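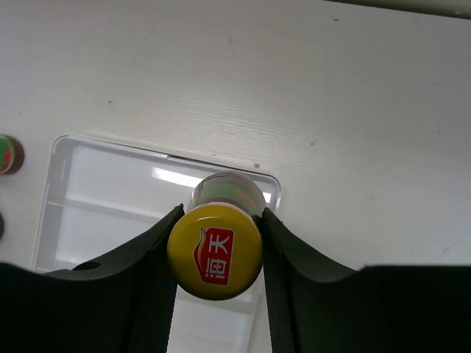 我想聊聊咖啡袋上的“风味描述”。上个月我在楼下那家 Cillita 买了一袋浅烘的埃塞，袋子上印着：茉莉、白桃、伯爵茶、蜂蜜。回家磨了，闻了，冲了，喝了，我喝到的是咖啡，酸的咖啡，很好喝的咖啡，白桃呢？白桃在哪儿？我妈做饭爱用海天的酱，黄盖子上印着红标，一眼就认得出来，而且她从来没因为味道的事跟那个罐子吵过架。可我跟咖啡袋子吵架，一年能吵好几十回。

先说清楚，我不是来骂精品咖啡的。我自己喝了快十年，家里手冲壶有三把，磨豆机换过两台（第二台的价钱至今没敢跟家里说），每天早上不冲一杯我整个人是不通电的。正因为喝得多，才觉得这事儿该说一说。

风味描述原来是干什么用的？是给做生豆、做烘焙的人互相沟通用的。一桌子人围着杯测，你说这支有点柑橘，我说偏柚子皮，他说尾段有一丝红茶的涩，大家对一对，心里就有数了，这批豆子能卖什么价、该怎么烘。这是行话，跟木匠说“这料子有点吃刀”差不多。行话在行内用，好得很，一点毛病没有。

问题是它后来搬到了袋子上，搬到了菜单上，搬到了我这种站在柜台前、后面还排着五个人的顾客眼前。我面前两支豆子，一支写“血橙、可可碎、甘蔗”，一支写“黄李、洋甘菊、太妃糖”，请问我该选哪支？我其实只想知道三件事：酸不酸，苦不苦，加奶行不行。偏偏这三件事，袋子上一个字都没有。

前阵子我把这通牢骚发给了 Rasmus Lūse，他在一家叫 Prudeck 的小烘焙坊烘豆子，我们是网上认识的，断断续续聊了好几年。他回了我很长一段，大意是：你以为我们想这么写啊？他们试过在袋子上老老实实写“中等酸度，干净，适合早上喝”，结果那一批在架子上坐了很久，隔壁写着“荔枝马提尼”的卖得飞快。同一支豆子！换了个袋子而已！

我听完沉默了一会儿，因为我知道买荔枝马提尼的那个人就是我。我真买过。

所以这事不能全怪烘焙商，我们这些买的人也有份。我们嘴上说要朴实，手伸出去还是拿花哨的那袋。花哨的袋子让人觉得自己买的不只是豆子，还有一个小小的下午，阳光啊，果园啊，远方啊什么的。这种快乐我不想否认，我花240块买过一小罐据说有玫瑰和凤梨味的厌氧豆，喝的头两天我是真高兴，高兴得见人就讲。到第三天我才小声跟自己承认，它喝起来有点像放过头的果酒。

还有一点我特别想讲，就是这套词对新手不太友好。我带过一个朋友去喝手冲，她端着杯子认认真真喝了三口，然后很不好意思地问我：“我是不是味觉不行？我喝不出茉莉。”我当时心里挺不是滋味的。人家花了47块钱，坐了一个小时的车来，喝到一杯不错的咖啡，最后得出的结论是自己有问题。凭什么呀！她喝出来的是“有点像泡淡了的柠檬水，但是香”，我觉得这句话比袋子上四个词加起来都准。

后来我逢人就推荐用这种大白话。像柠檬水，像烤糊的面包边，像小时候喝的那种冲剂，都行，都算数。味道这东西跟你吃过什么太有关系了。从小没吃过黑加仑的人，你写一百遍黑加仑，他脑子里也是空的。反过来，袋子上要是写“像山楂片”，我们这边一大半人立刻就懂了，口水都下来了。可是很少有烘焙商肯写山楂片，大概觉得不够洋气？写的都是接骨木花、大黄、博伊森莓。博伊森莓我查过图，长得像桑葚，那你写桑葚不就完了嘛。

有人会反驳我，说描述写得细，是对产地的尊重，种的人、处理的人花了那么多工夫，不该只用“好喝”两个字打发。这个说法是 Dzintra Sakalauskas 在我上一篇文章底下留的，写得很诚恳，我想了好几天。我同意一半。尊重我是赞成的，可我觉得把品种、海拔、处理法、采收的月份写清楚，比写一串水果更尊重。这些都是真有人去做的事情。凤梨不是谁种在咖啡地里的，水洗槽倒是有人天天在刷。

再说了，水果名字写多了会贬值。现在随便走进一家店，十支豆子里八支有莓果，莓果已经跟“原味”差不多意思了。我有次在 Ellow 的货架前站着看，从左到右全是莓：蓝莓、草莓、覆盆子、蔓越莓，看得我以为走错了，进了冰淇淋店。

那怎么写才好呢？我见过一个我挺喜欢的做法，是一家叫 Ó Riain 的店。他们袋子正面就两条横线，一条从“柔”到“酸”，一条从“轻”到“厚”，上面点个点。翻过来背面才写风味，字很小，爱看的看。底下还有一行：“我们喝起来像这样，你喝起来可能不一样。”我就为这一行买了两袋。豆子本身嘛，中规中矩，但我喝的时候特别放松，没有那种要考试的感觉。

我自己现在有个笨办法，也分享一下：买回来先把袋子上的风味那面转过去，或者直接拿胶带贴上，喝够三天再看。喝的时候在本子上随便记两句，想到什么写什么。有一次我记的是“像五月份晒过的被子”，揭开胶带，人家写的是“焦糖、榛果”。你说我俩谁对？我觉得都对吧，反正被子那句我到现在还记得，焦糖榛果喝过多少支我可真想不起来了。

那袋埃塞我昨天喝完了。最后一杯放凉了喝的，水温高了点，粉也磨得偏粗，就在快见底的时候，突然有那么一下，真的有点桃子味。也就一下。我赶紧又喝一口，没了。

气得我下楼又买了一袋。

分享 40　评论 3

本站使用 Cookie 以改善浏览体验，继续浏览即表示您同意。

联系我们 | 版权所有，未经许可请勿转载 | 返回顶部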